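Projektbericht Modul Gastronomie und Service
Thema: Kürzere Mittagskarte im Bistro Ahn, Dodden
Gruppe 4, Abgabefassung

1. Worum es geht

Das Bistro Ahn in Dodden, direkt an der Brücke, Mittagstisch und abends à la carte. Karte zu Projektbeginn: 31 Gerichte, mittags und abends dieselbe. Küche klein, zwei Leute am Herd, eine Person kalt. Die Inhaberin Bok-nam Sun wollte wissen, ob mittags weniger Auswahl reicht und ob dann die Tische schneller frei werden. Sie selbst war skeptisch, die Stammgäste bestellen angeblich quer durch die ganze Karte.

Unsere Frage also: Was wird mittags wirklich bestellt, und was passiert, wenn man den Rest weglässt?

Nicht untersucht: Preise, Abendgeschäft, Lieferdienst. War mal geplant, Zeit hat nicht gereicht.

2. Vorgehen

Grundlage sind die Kassenbons aus dem Mittagsgeschäft. Insgesamt 2.926 Bons, alle aus dem Zeitraum vor der Umstellung. Die Kasse gibt leider nur eine lange Textdatei aus, Sonderwünsche stehen in derselben Zeile wie das Gericht ("Nudelsuppe o. Ei extra Sch."). Das Säubern hat Seul-gi Shim übernommen und dafür deutlich länger gebraucht als im Zeitplan vorgesehen. Doppelte Bons nach Storno haben wir rausgenommen, Personalessen auch, soweit erkennbar.

Danach Testkarte für den August. Elf Gerichte plus Tagessuppe, eine Seite, Schrift größer. Auf der Rückseite nur noch Getränke. Wer etwas von der alten Karte wollte, durfte fragen, die Küche konnte aber nein sagen. Der Service sollte jede solche Nachfrage auf einem Zettel notieren. Hat in der ersten Woche gut geklappt, dann immer weniger.

Dazu ein Fragebogen, fünf Fragen, lag mit der Rechnung auf dem Tisch. Gedruckt 560 Stück. Zurück kam knapp die Hälfte, davon einige nur mit Kringeln und Einkaufslisten. Die haben wir nicht gewertet.

Die Wartezeit vom Bestellen bis zum Teller haben wir selbst gestoppt, vom Tisch neben der Garderobe aus, immer zwischen 12 und 14 Uhr. Nicht jeden Tag, nur wenn jemand von uns konnte.

3. Ergebnisse Kasse

Deutlicher als gedacht. Ein kleiner Teil der Gerichte macht mittags den Großteil der Bestellungen aus: Nudelsuppe, Reis mit Huhn, die Teigtaschen, der große Salat. Ganz hinten die Schmorgerichte. Die gehen abends, mittags fast gar nicht, müssen aber trotzdem ab dem Vormittag auf dem Herd stehen und belegen dort eine Platte.

Überraschend: Der gebratene Fisch. Wenig bestellt, aber fast immer von Tischen mit mehreren Personen. Frau Sun meinte, das ist die Runde aus der Stadtverwaltung, die kommt nur wegen dem Fisch. Er ist deshalb auf der Testkarte geblieben, gegen unseren Vorschlag. Im Nachhinein war das richtig, siehe unten.

Nachtisch spielt mittags keine Rolle. Kaffee schon.

4. Ergebnisse Testphase

Wartezeit: In der Testphase kürzer, vor allem zur Spitze kurz nach halb eins. Vorher kam es vor, dass an einem Vierertisch drei aßen und einer noch wartete. Das haben wir im August nicht mehr beobachtet. Ob es nur an der Karte liegt, können wir nicht sagen. Sommer, Ferien, weniger Büroleute.

Verweildauer: Hier hatten wir uns mehr erhofft. Die Leute bekommen ihr Essen früher und bleiben dann einfach länger beim Kaffee sitzen. Ein Tisch auf der Terrasse blieb 90 Minuten, bei Suppe und zwei Espresso. Für die Gäste schön, für den Umsatz pro Platz eher nicht.

Fragebogen: Die Mehrheit fand die Auswahl ausreichend. Kritik vor allem zu vegetarischen Gerichten (nur der Salat und eine Nudelvariante, das war zu wenig, geben wir zu). Mehrfach gelobt wurde die größere Schrift. Danach hatten wir gar nicht gefragt, stand unter "Sonstiges".

Der Fisch bekam die meisten handschriftlichen Kommentare. Alle positiv bis auf einen, der wollte Zitrone dazu.

Nachfragen nach alten Gerichten: Zettel unvollständig, daher nur als Eindruck. Am häufigsten wohl der Schmortopf.

5. Einkauf und Abfall

Kurz, die Daten sind dünn. Gemüse kommt vom Großhandel Stalline, Geschirr und Verbrauchsmaterial von Dellside. Bei Stalline wurde im August weniger oft nachbestellt, Kräuter und Pilze vor allem. Weggeworfen wurde laut Küche auch weniger, gewogen hat das aber keiner. Für eine zweite Runde müsste eine Waage neben die Tonne und eine Liste an die Wand. Hatten wir vorgeschlagen, in der Küche war dafür kein Platz.

6. Was schlecht lief

Zeitplan. Die Bons kamen spät und das Säubern hat alles nach hinten geschoben. Stoppuhrmessung zu unregelmäßig, vorher und nachher nicht an vergleichbaren Tagen. Der Fragebogen war nur auf Deutsch, an der Brücke sitzen im Sommer aber viele Radtouristen. Außerdem haben wir mit dem Service erst nach Beginn der Testphase richtig gesprochen. Hätte man vorher machen müssen, dann wären die Zettel vermutlich auch besser gefüllt.

Gut lief die Absprache mit der Küche. Jeden Nachmittag kurz zusamengesetzt, eine Tasse Tee, was ging raus, was nicht.

7. Empfehlung

Getrennte Mittagskarte beibehalten. Zwölf bis vierzehn Gerichte, davon mindestens vier vegetarisch. Fisch bleibt. Schmorgerichte nur abends, mittags höchstens als Tagesgericht im Winter. Schrift groß lassen. Zur Verweildauer keine Empfehlung, die Terasse ist nun mal schön und Frau Sun will dort niemanden wegschicken.

Stand jetzt: Das Bistro arbeitet mit der kurzen Karte weiter, Schmortopf steht auf einer Tafel neben der Tür.

Anhang A: Fragebogen (liegt der Druckfassung bei)
Anhang B: alte Karte und Testkarte (ebenso)
Anhang C: Abbildungen

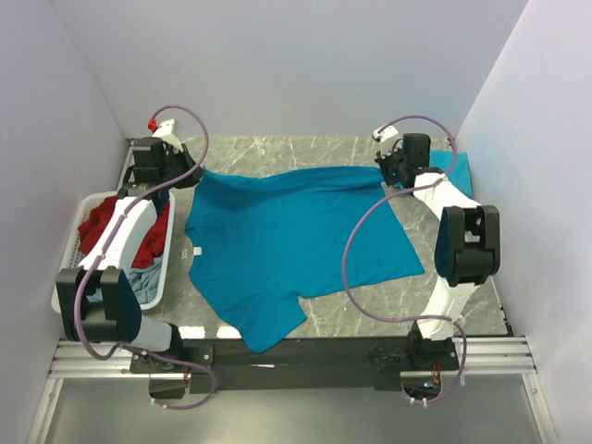
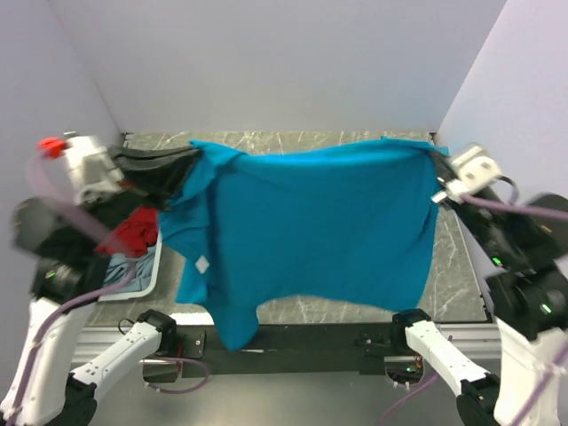 Abb. 1: T-Shirt auf der marmorierten Fläche ausgebreitet. Abb. 2: T-Shirt zwischen den beiden Greifern gespannt.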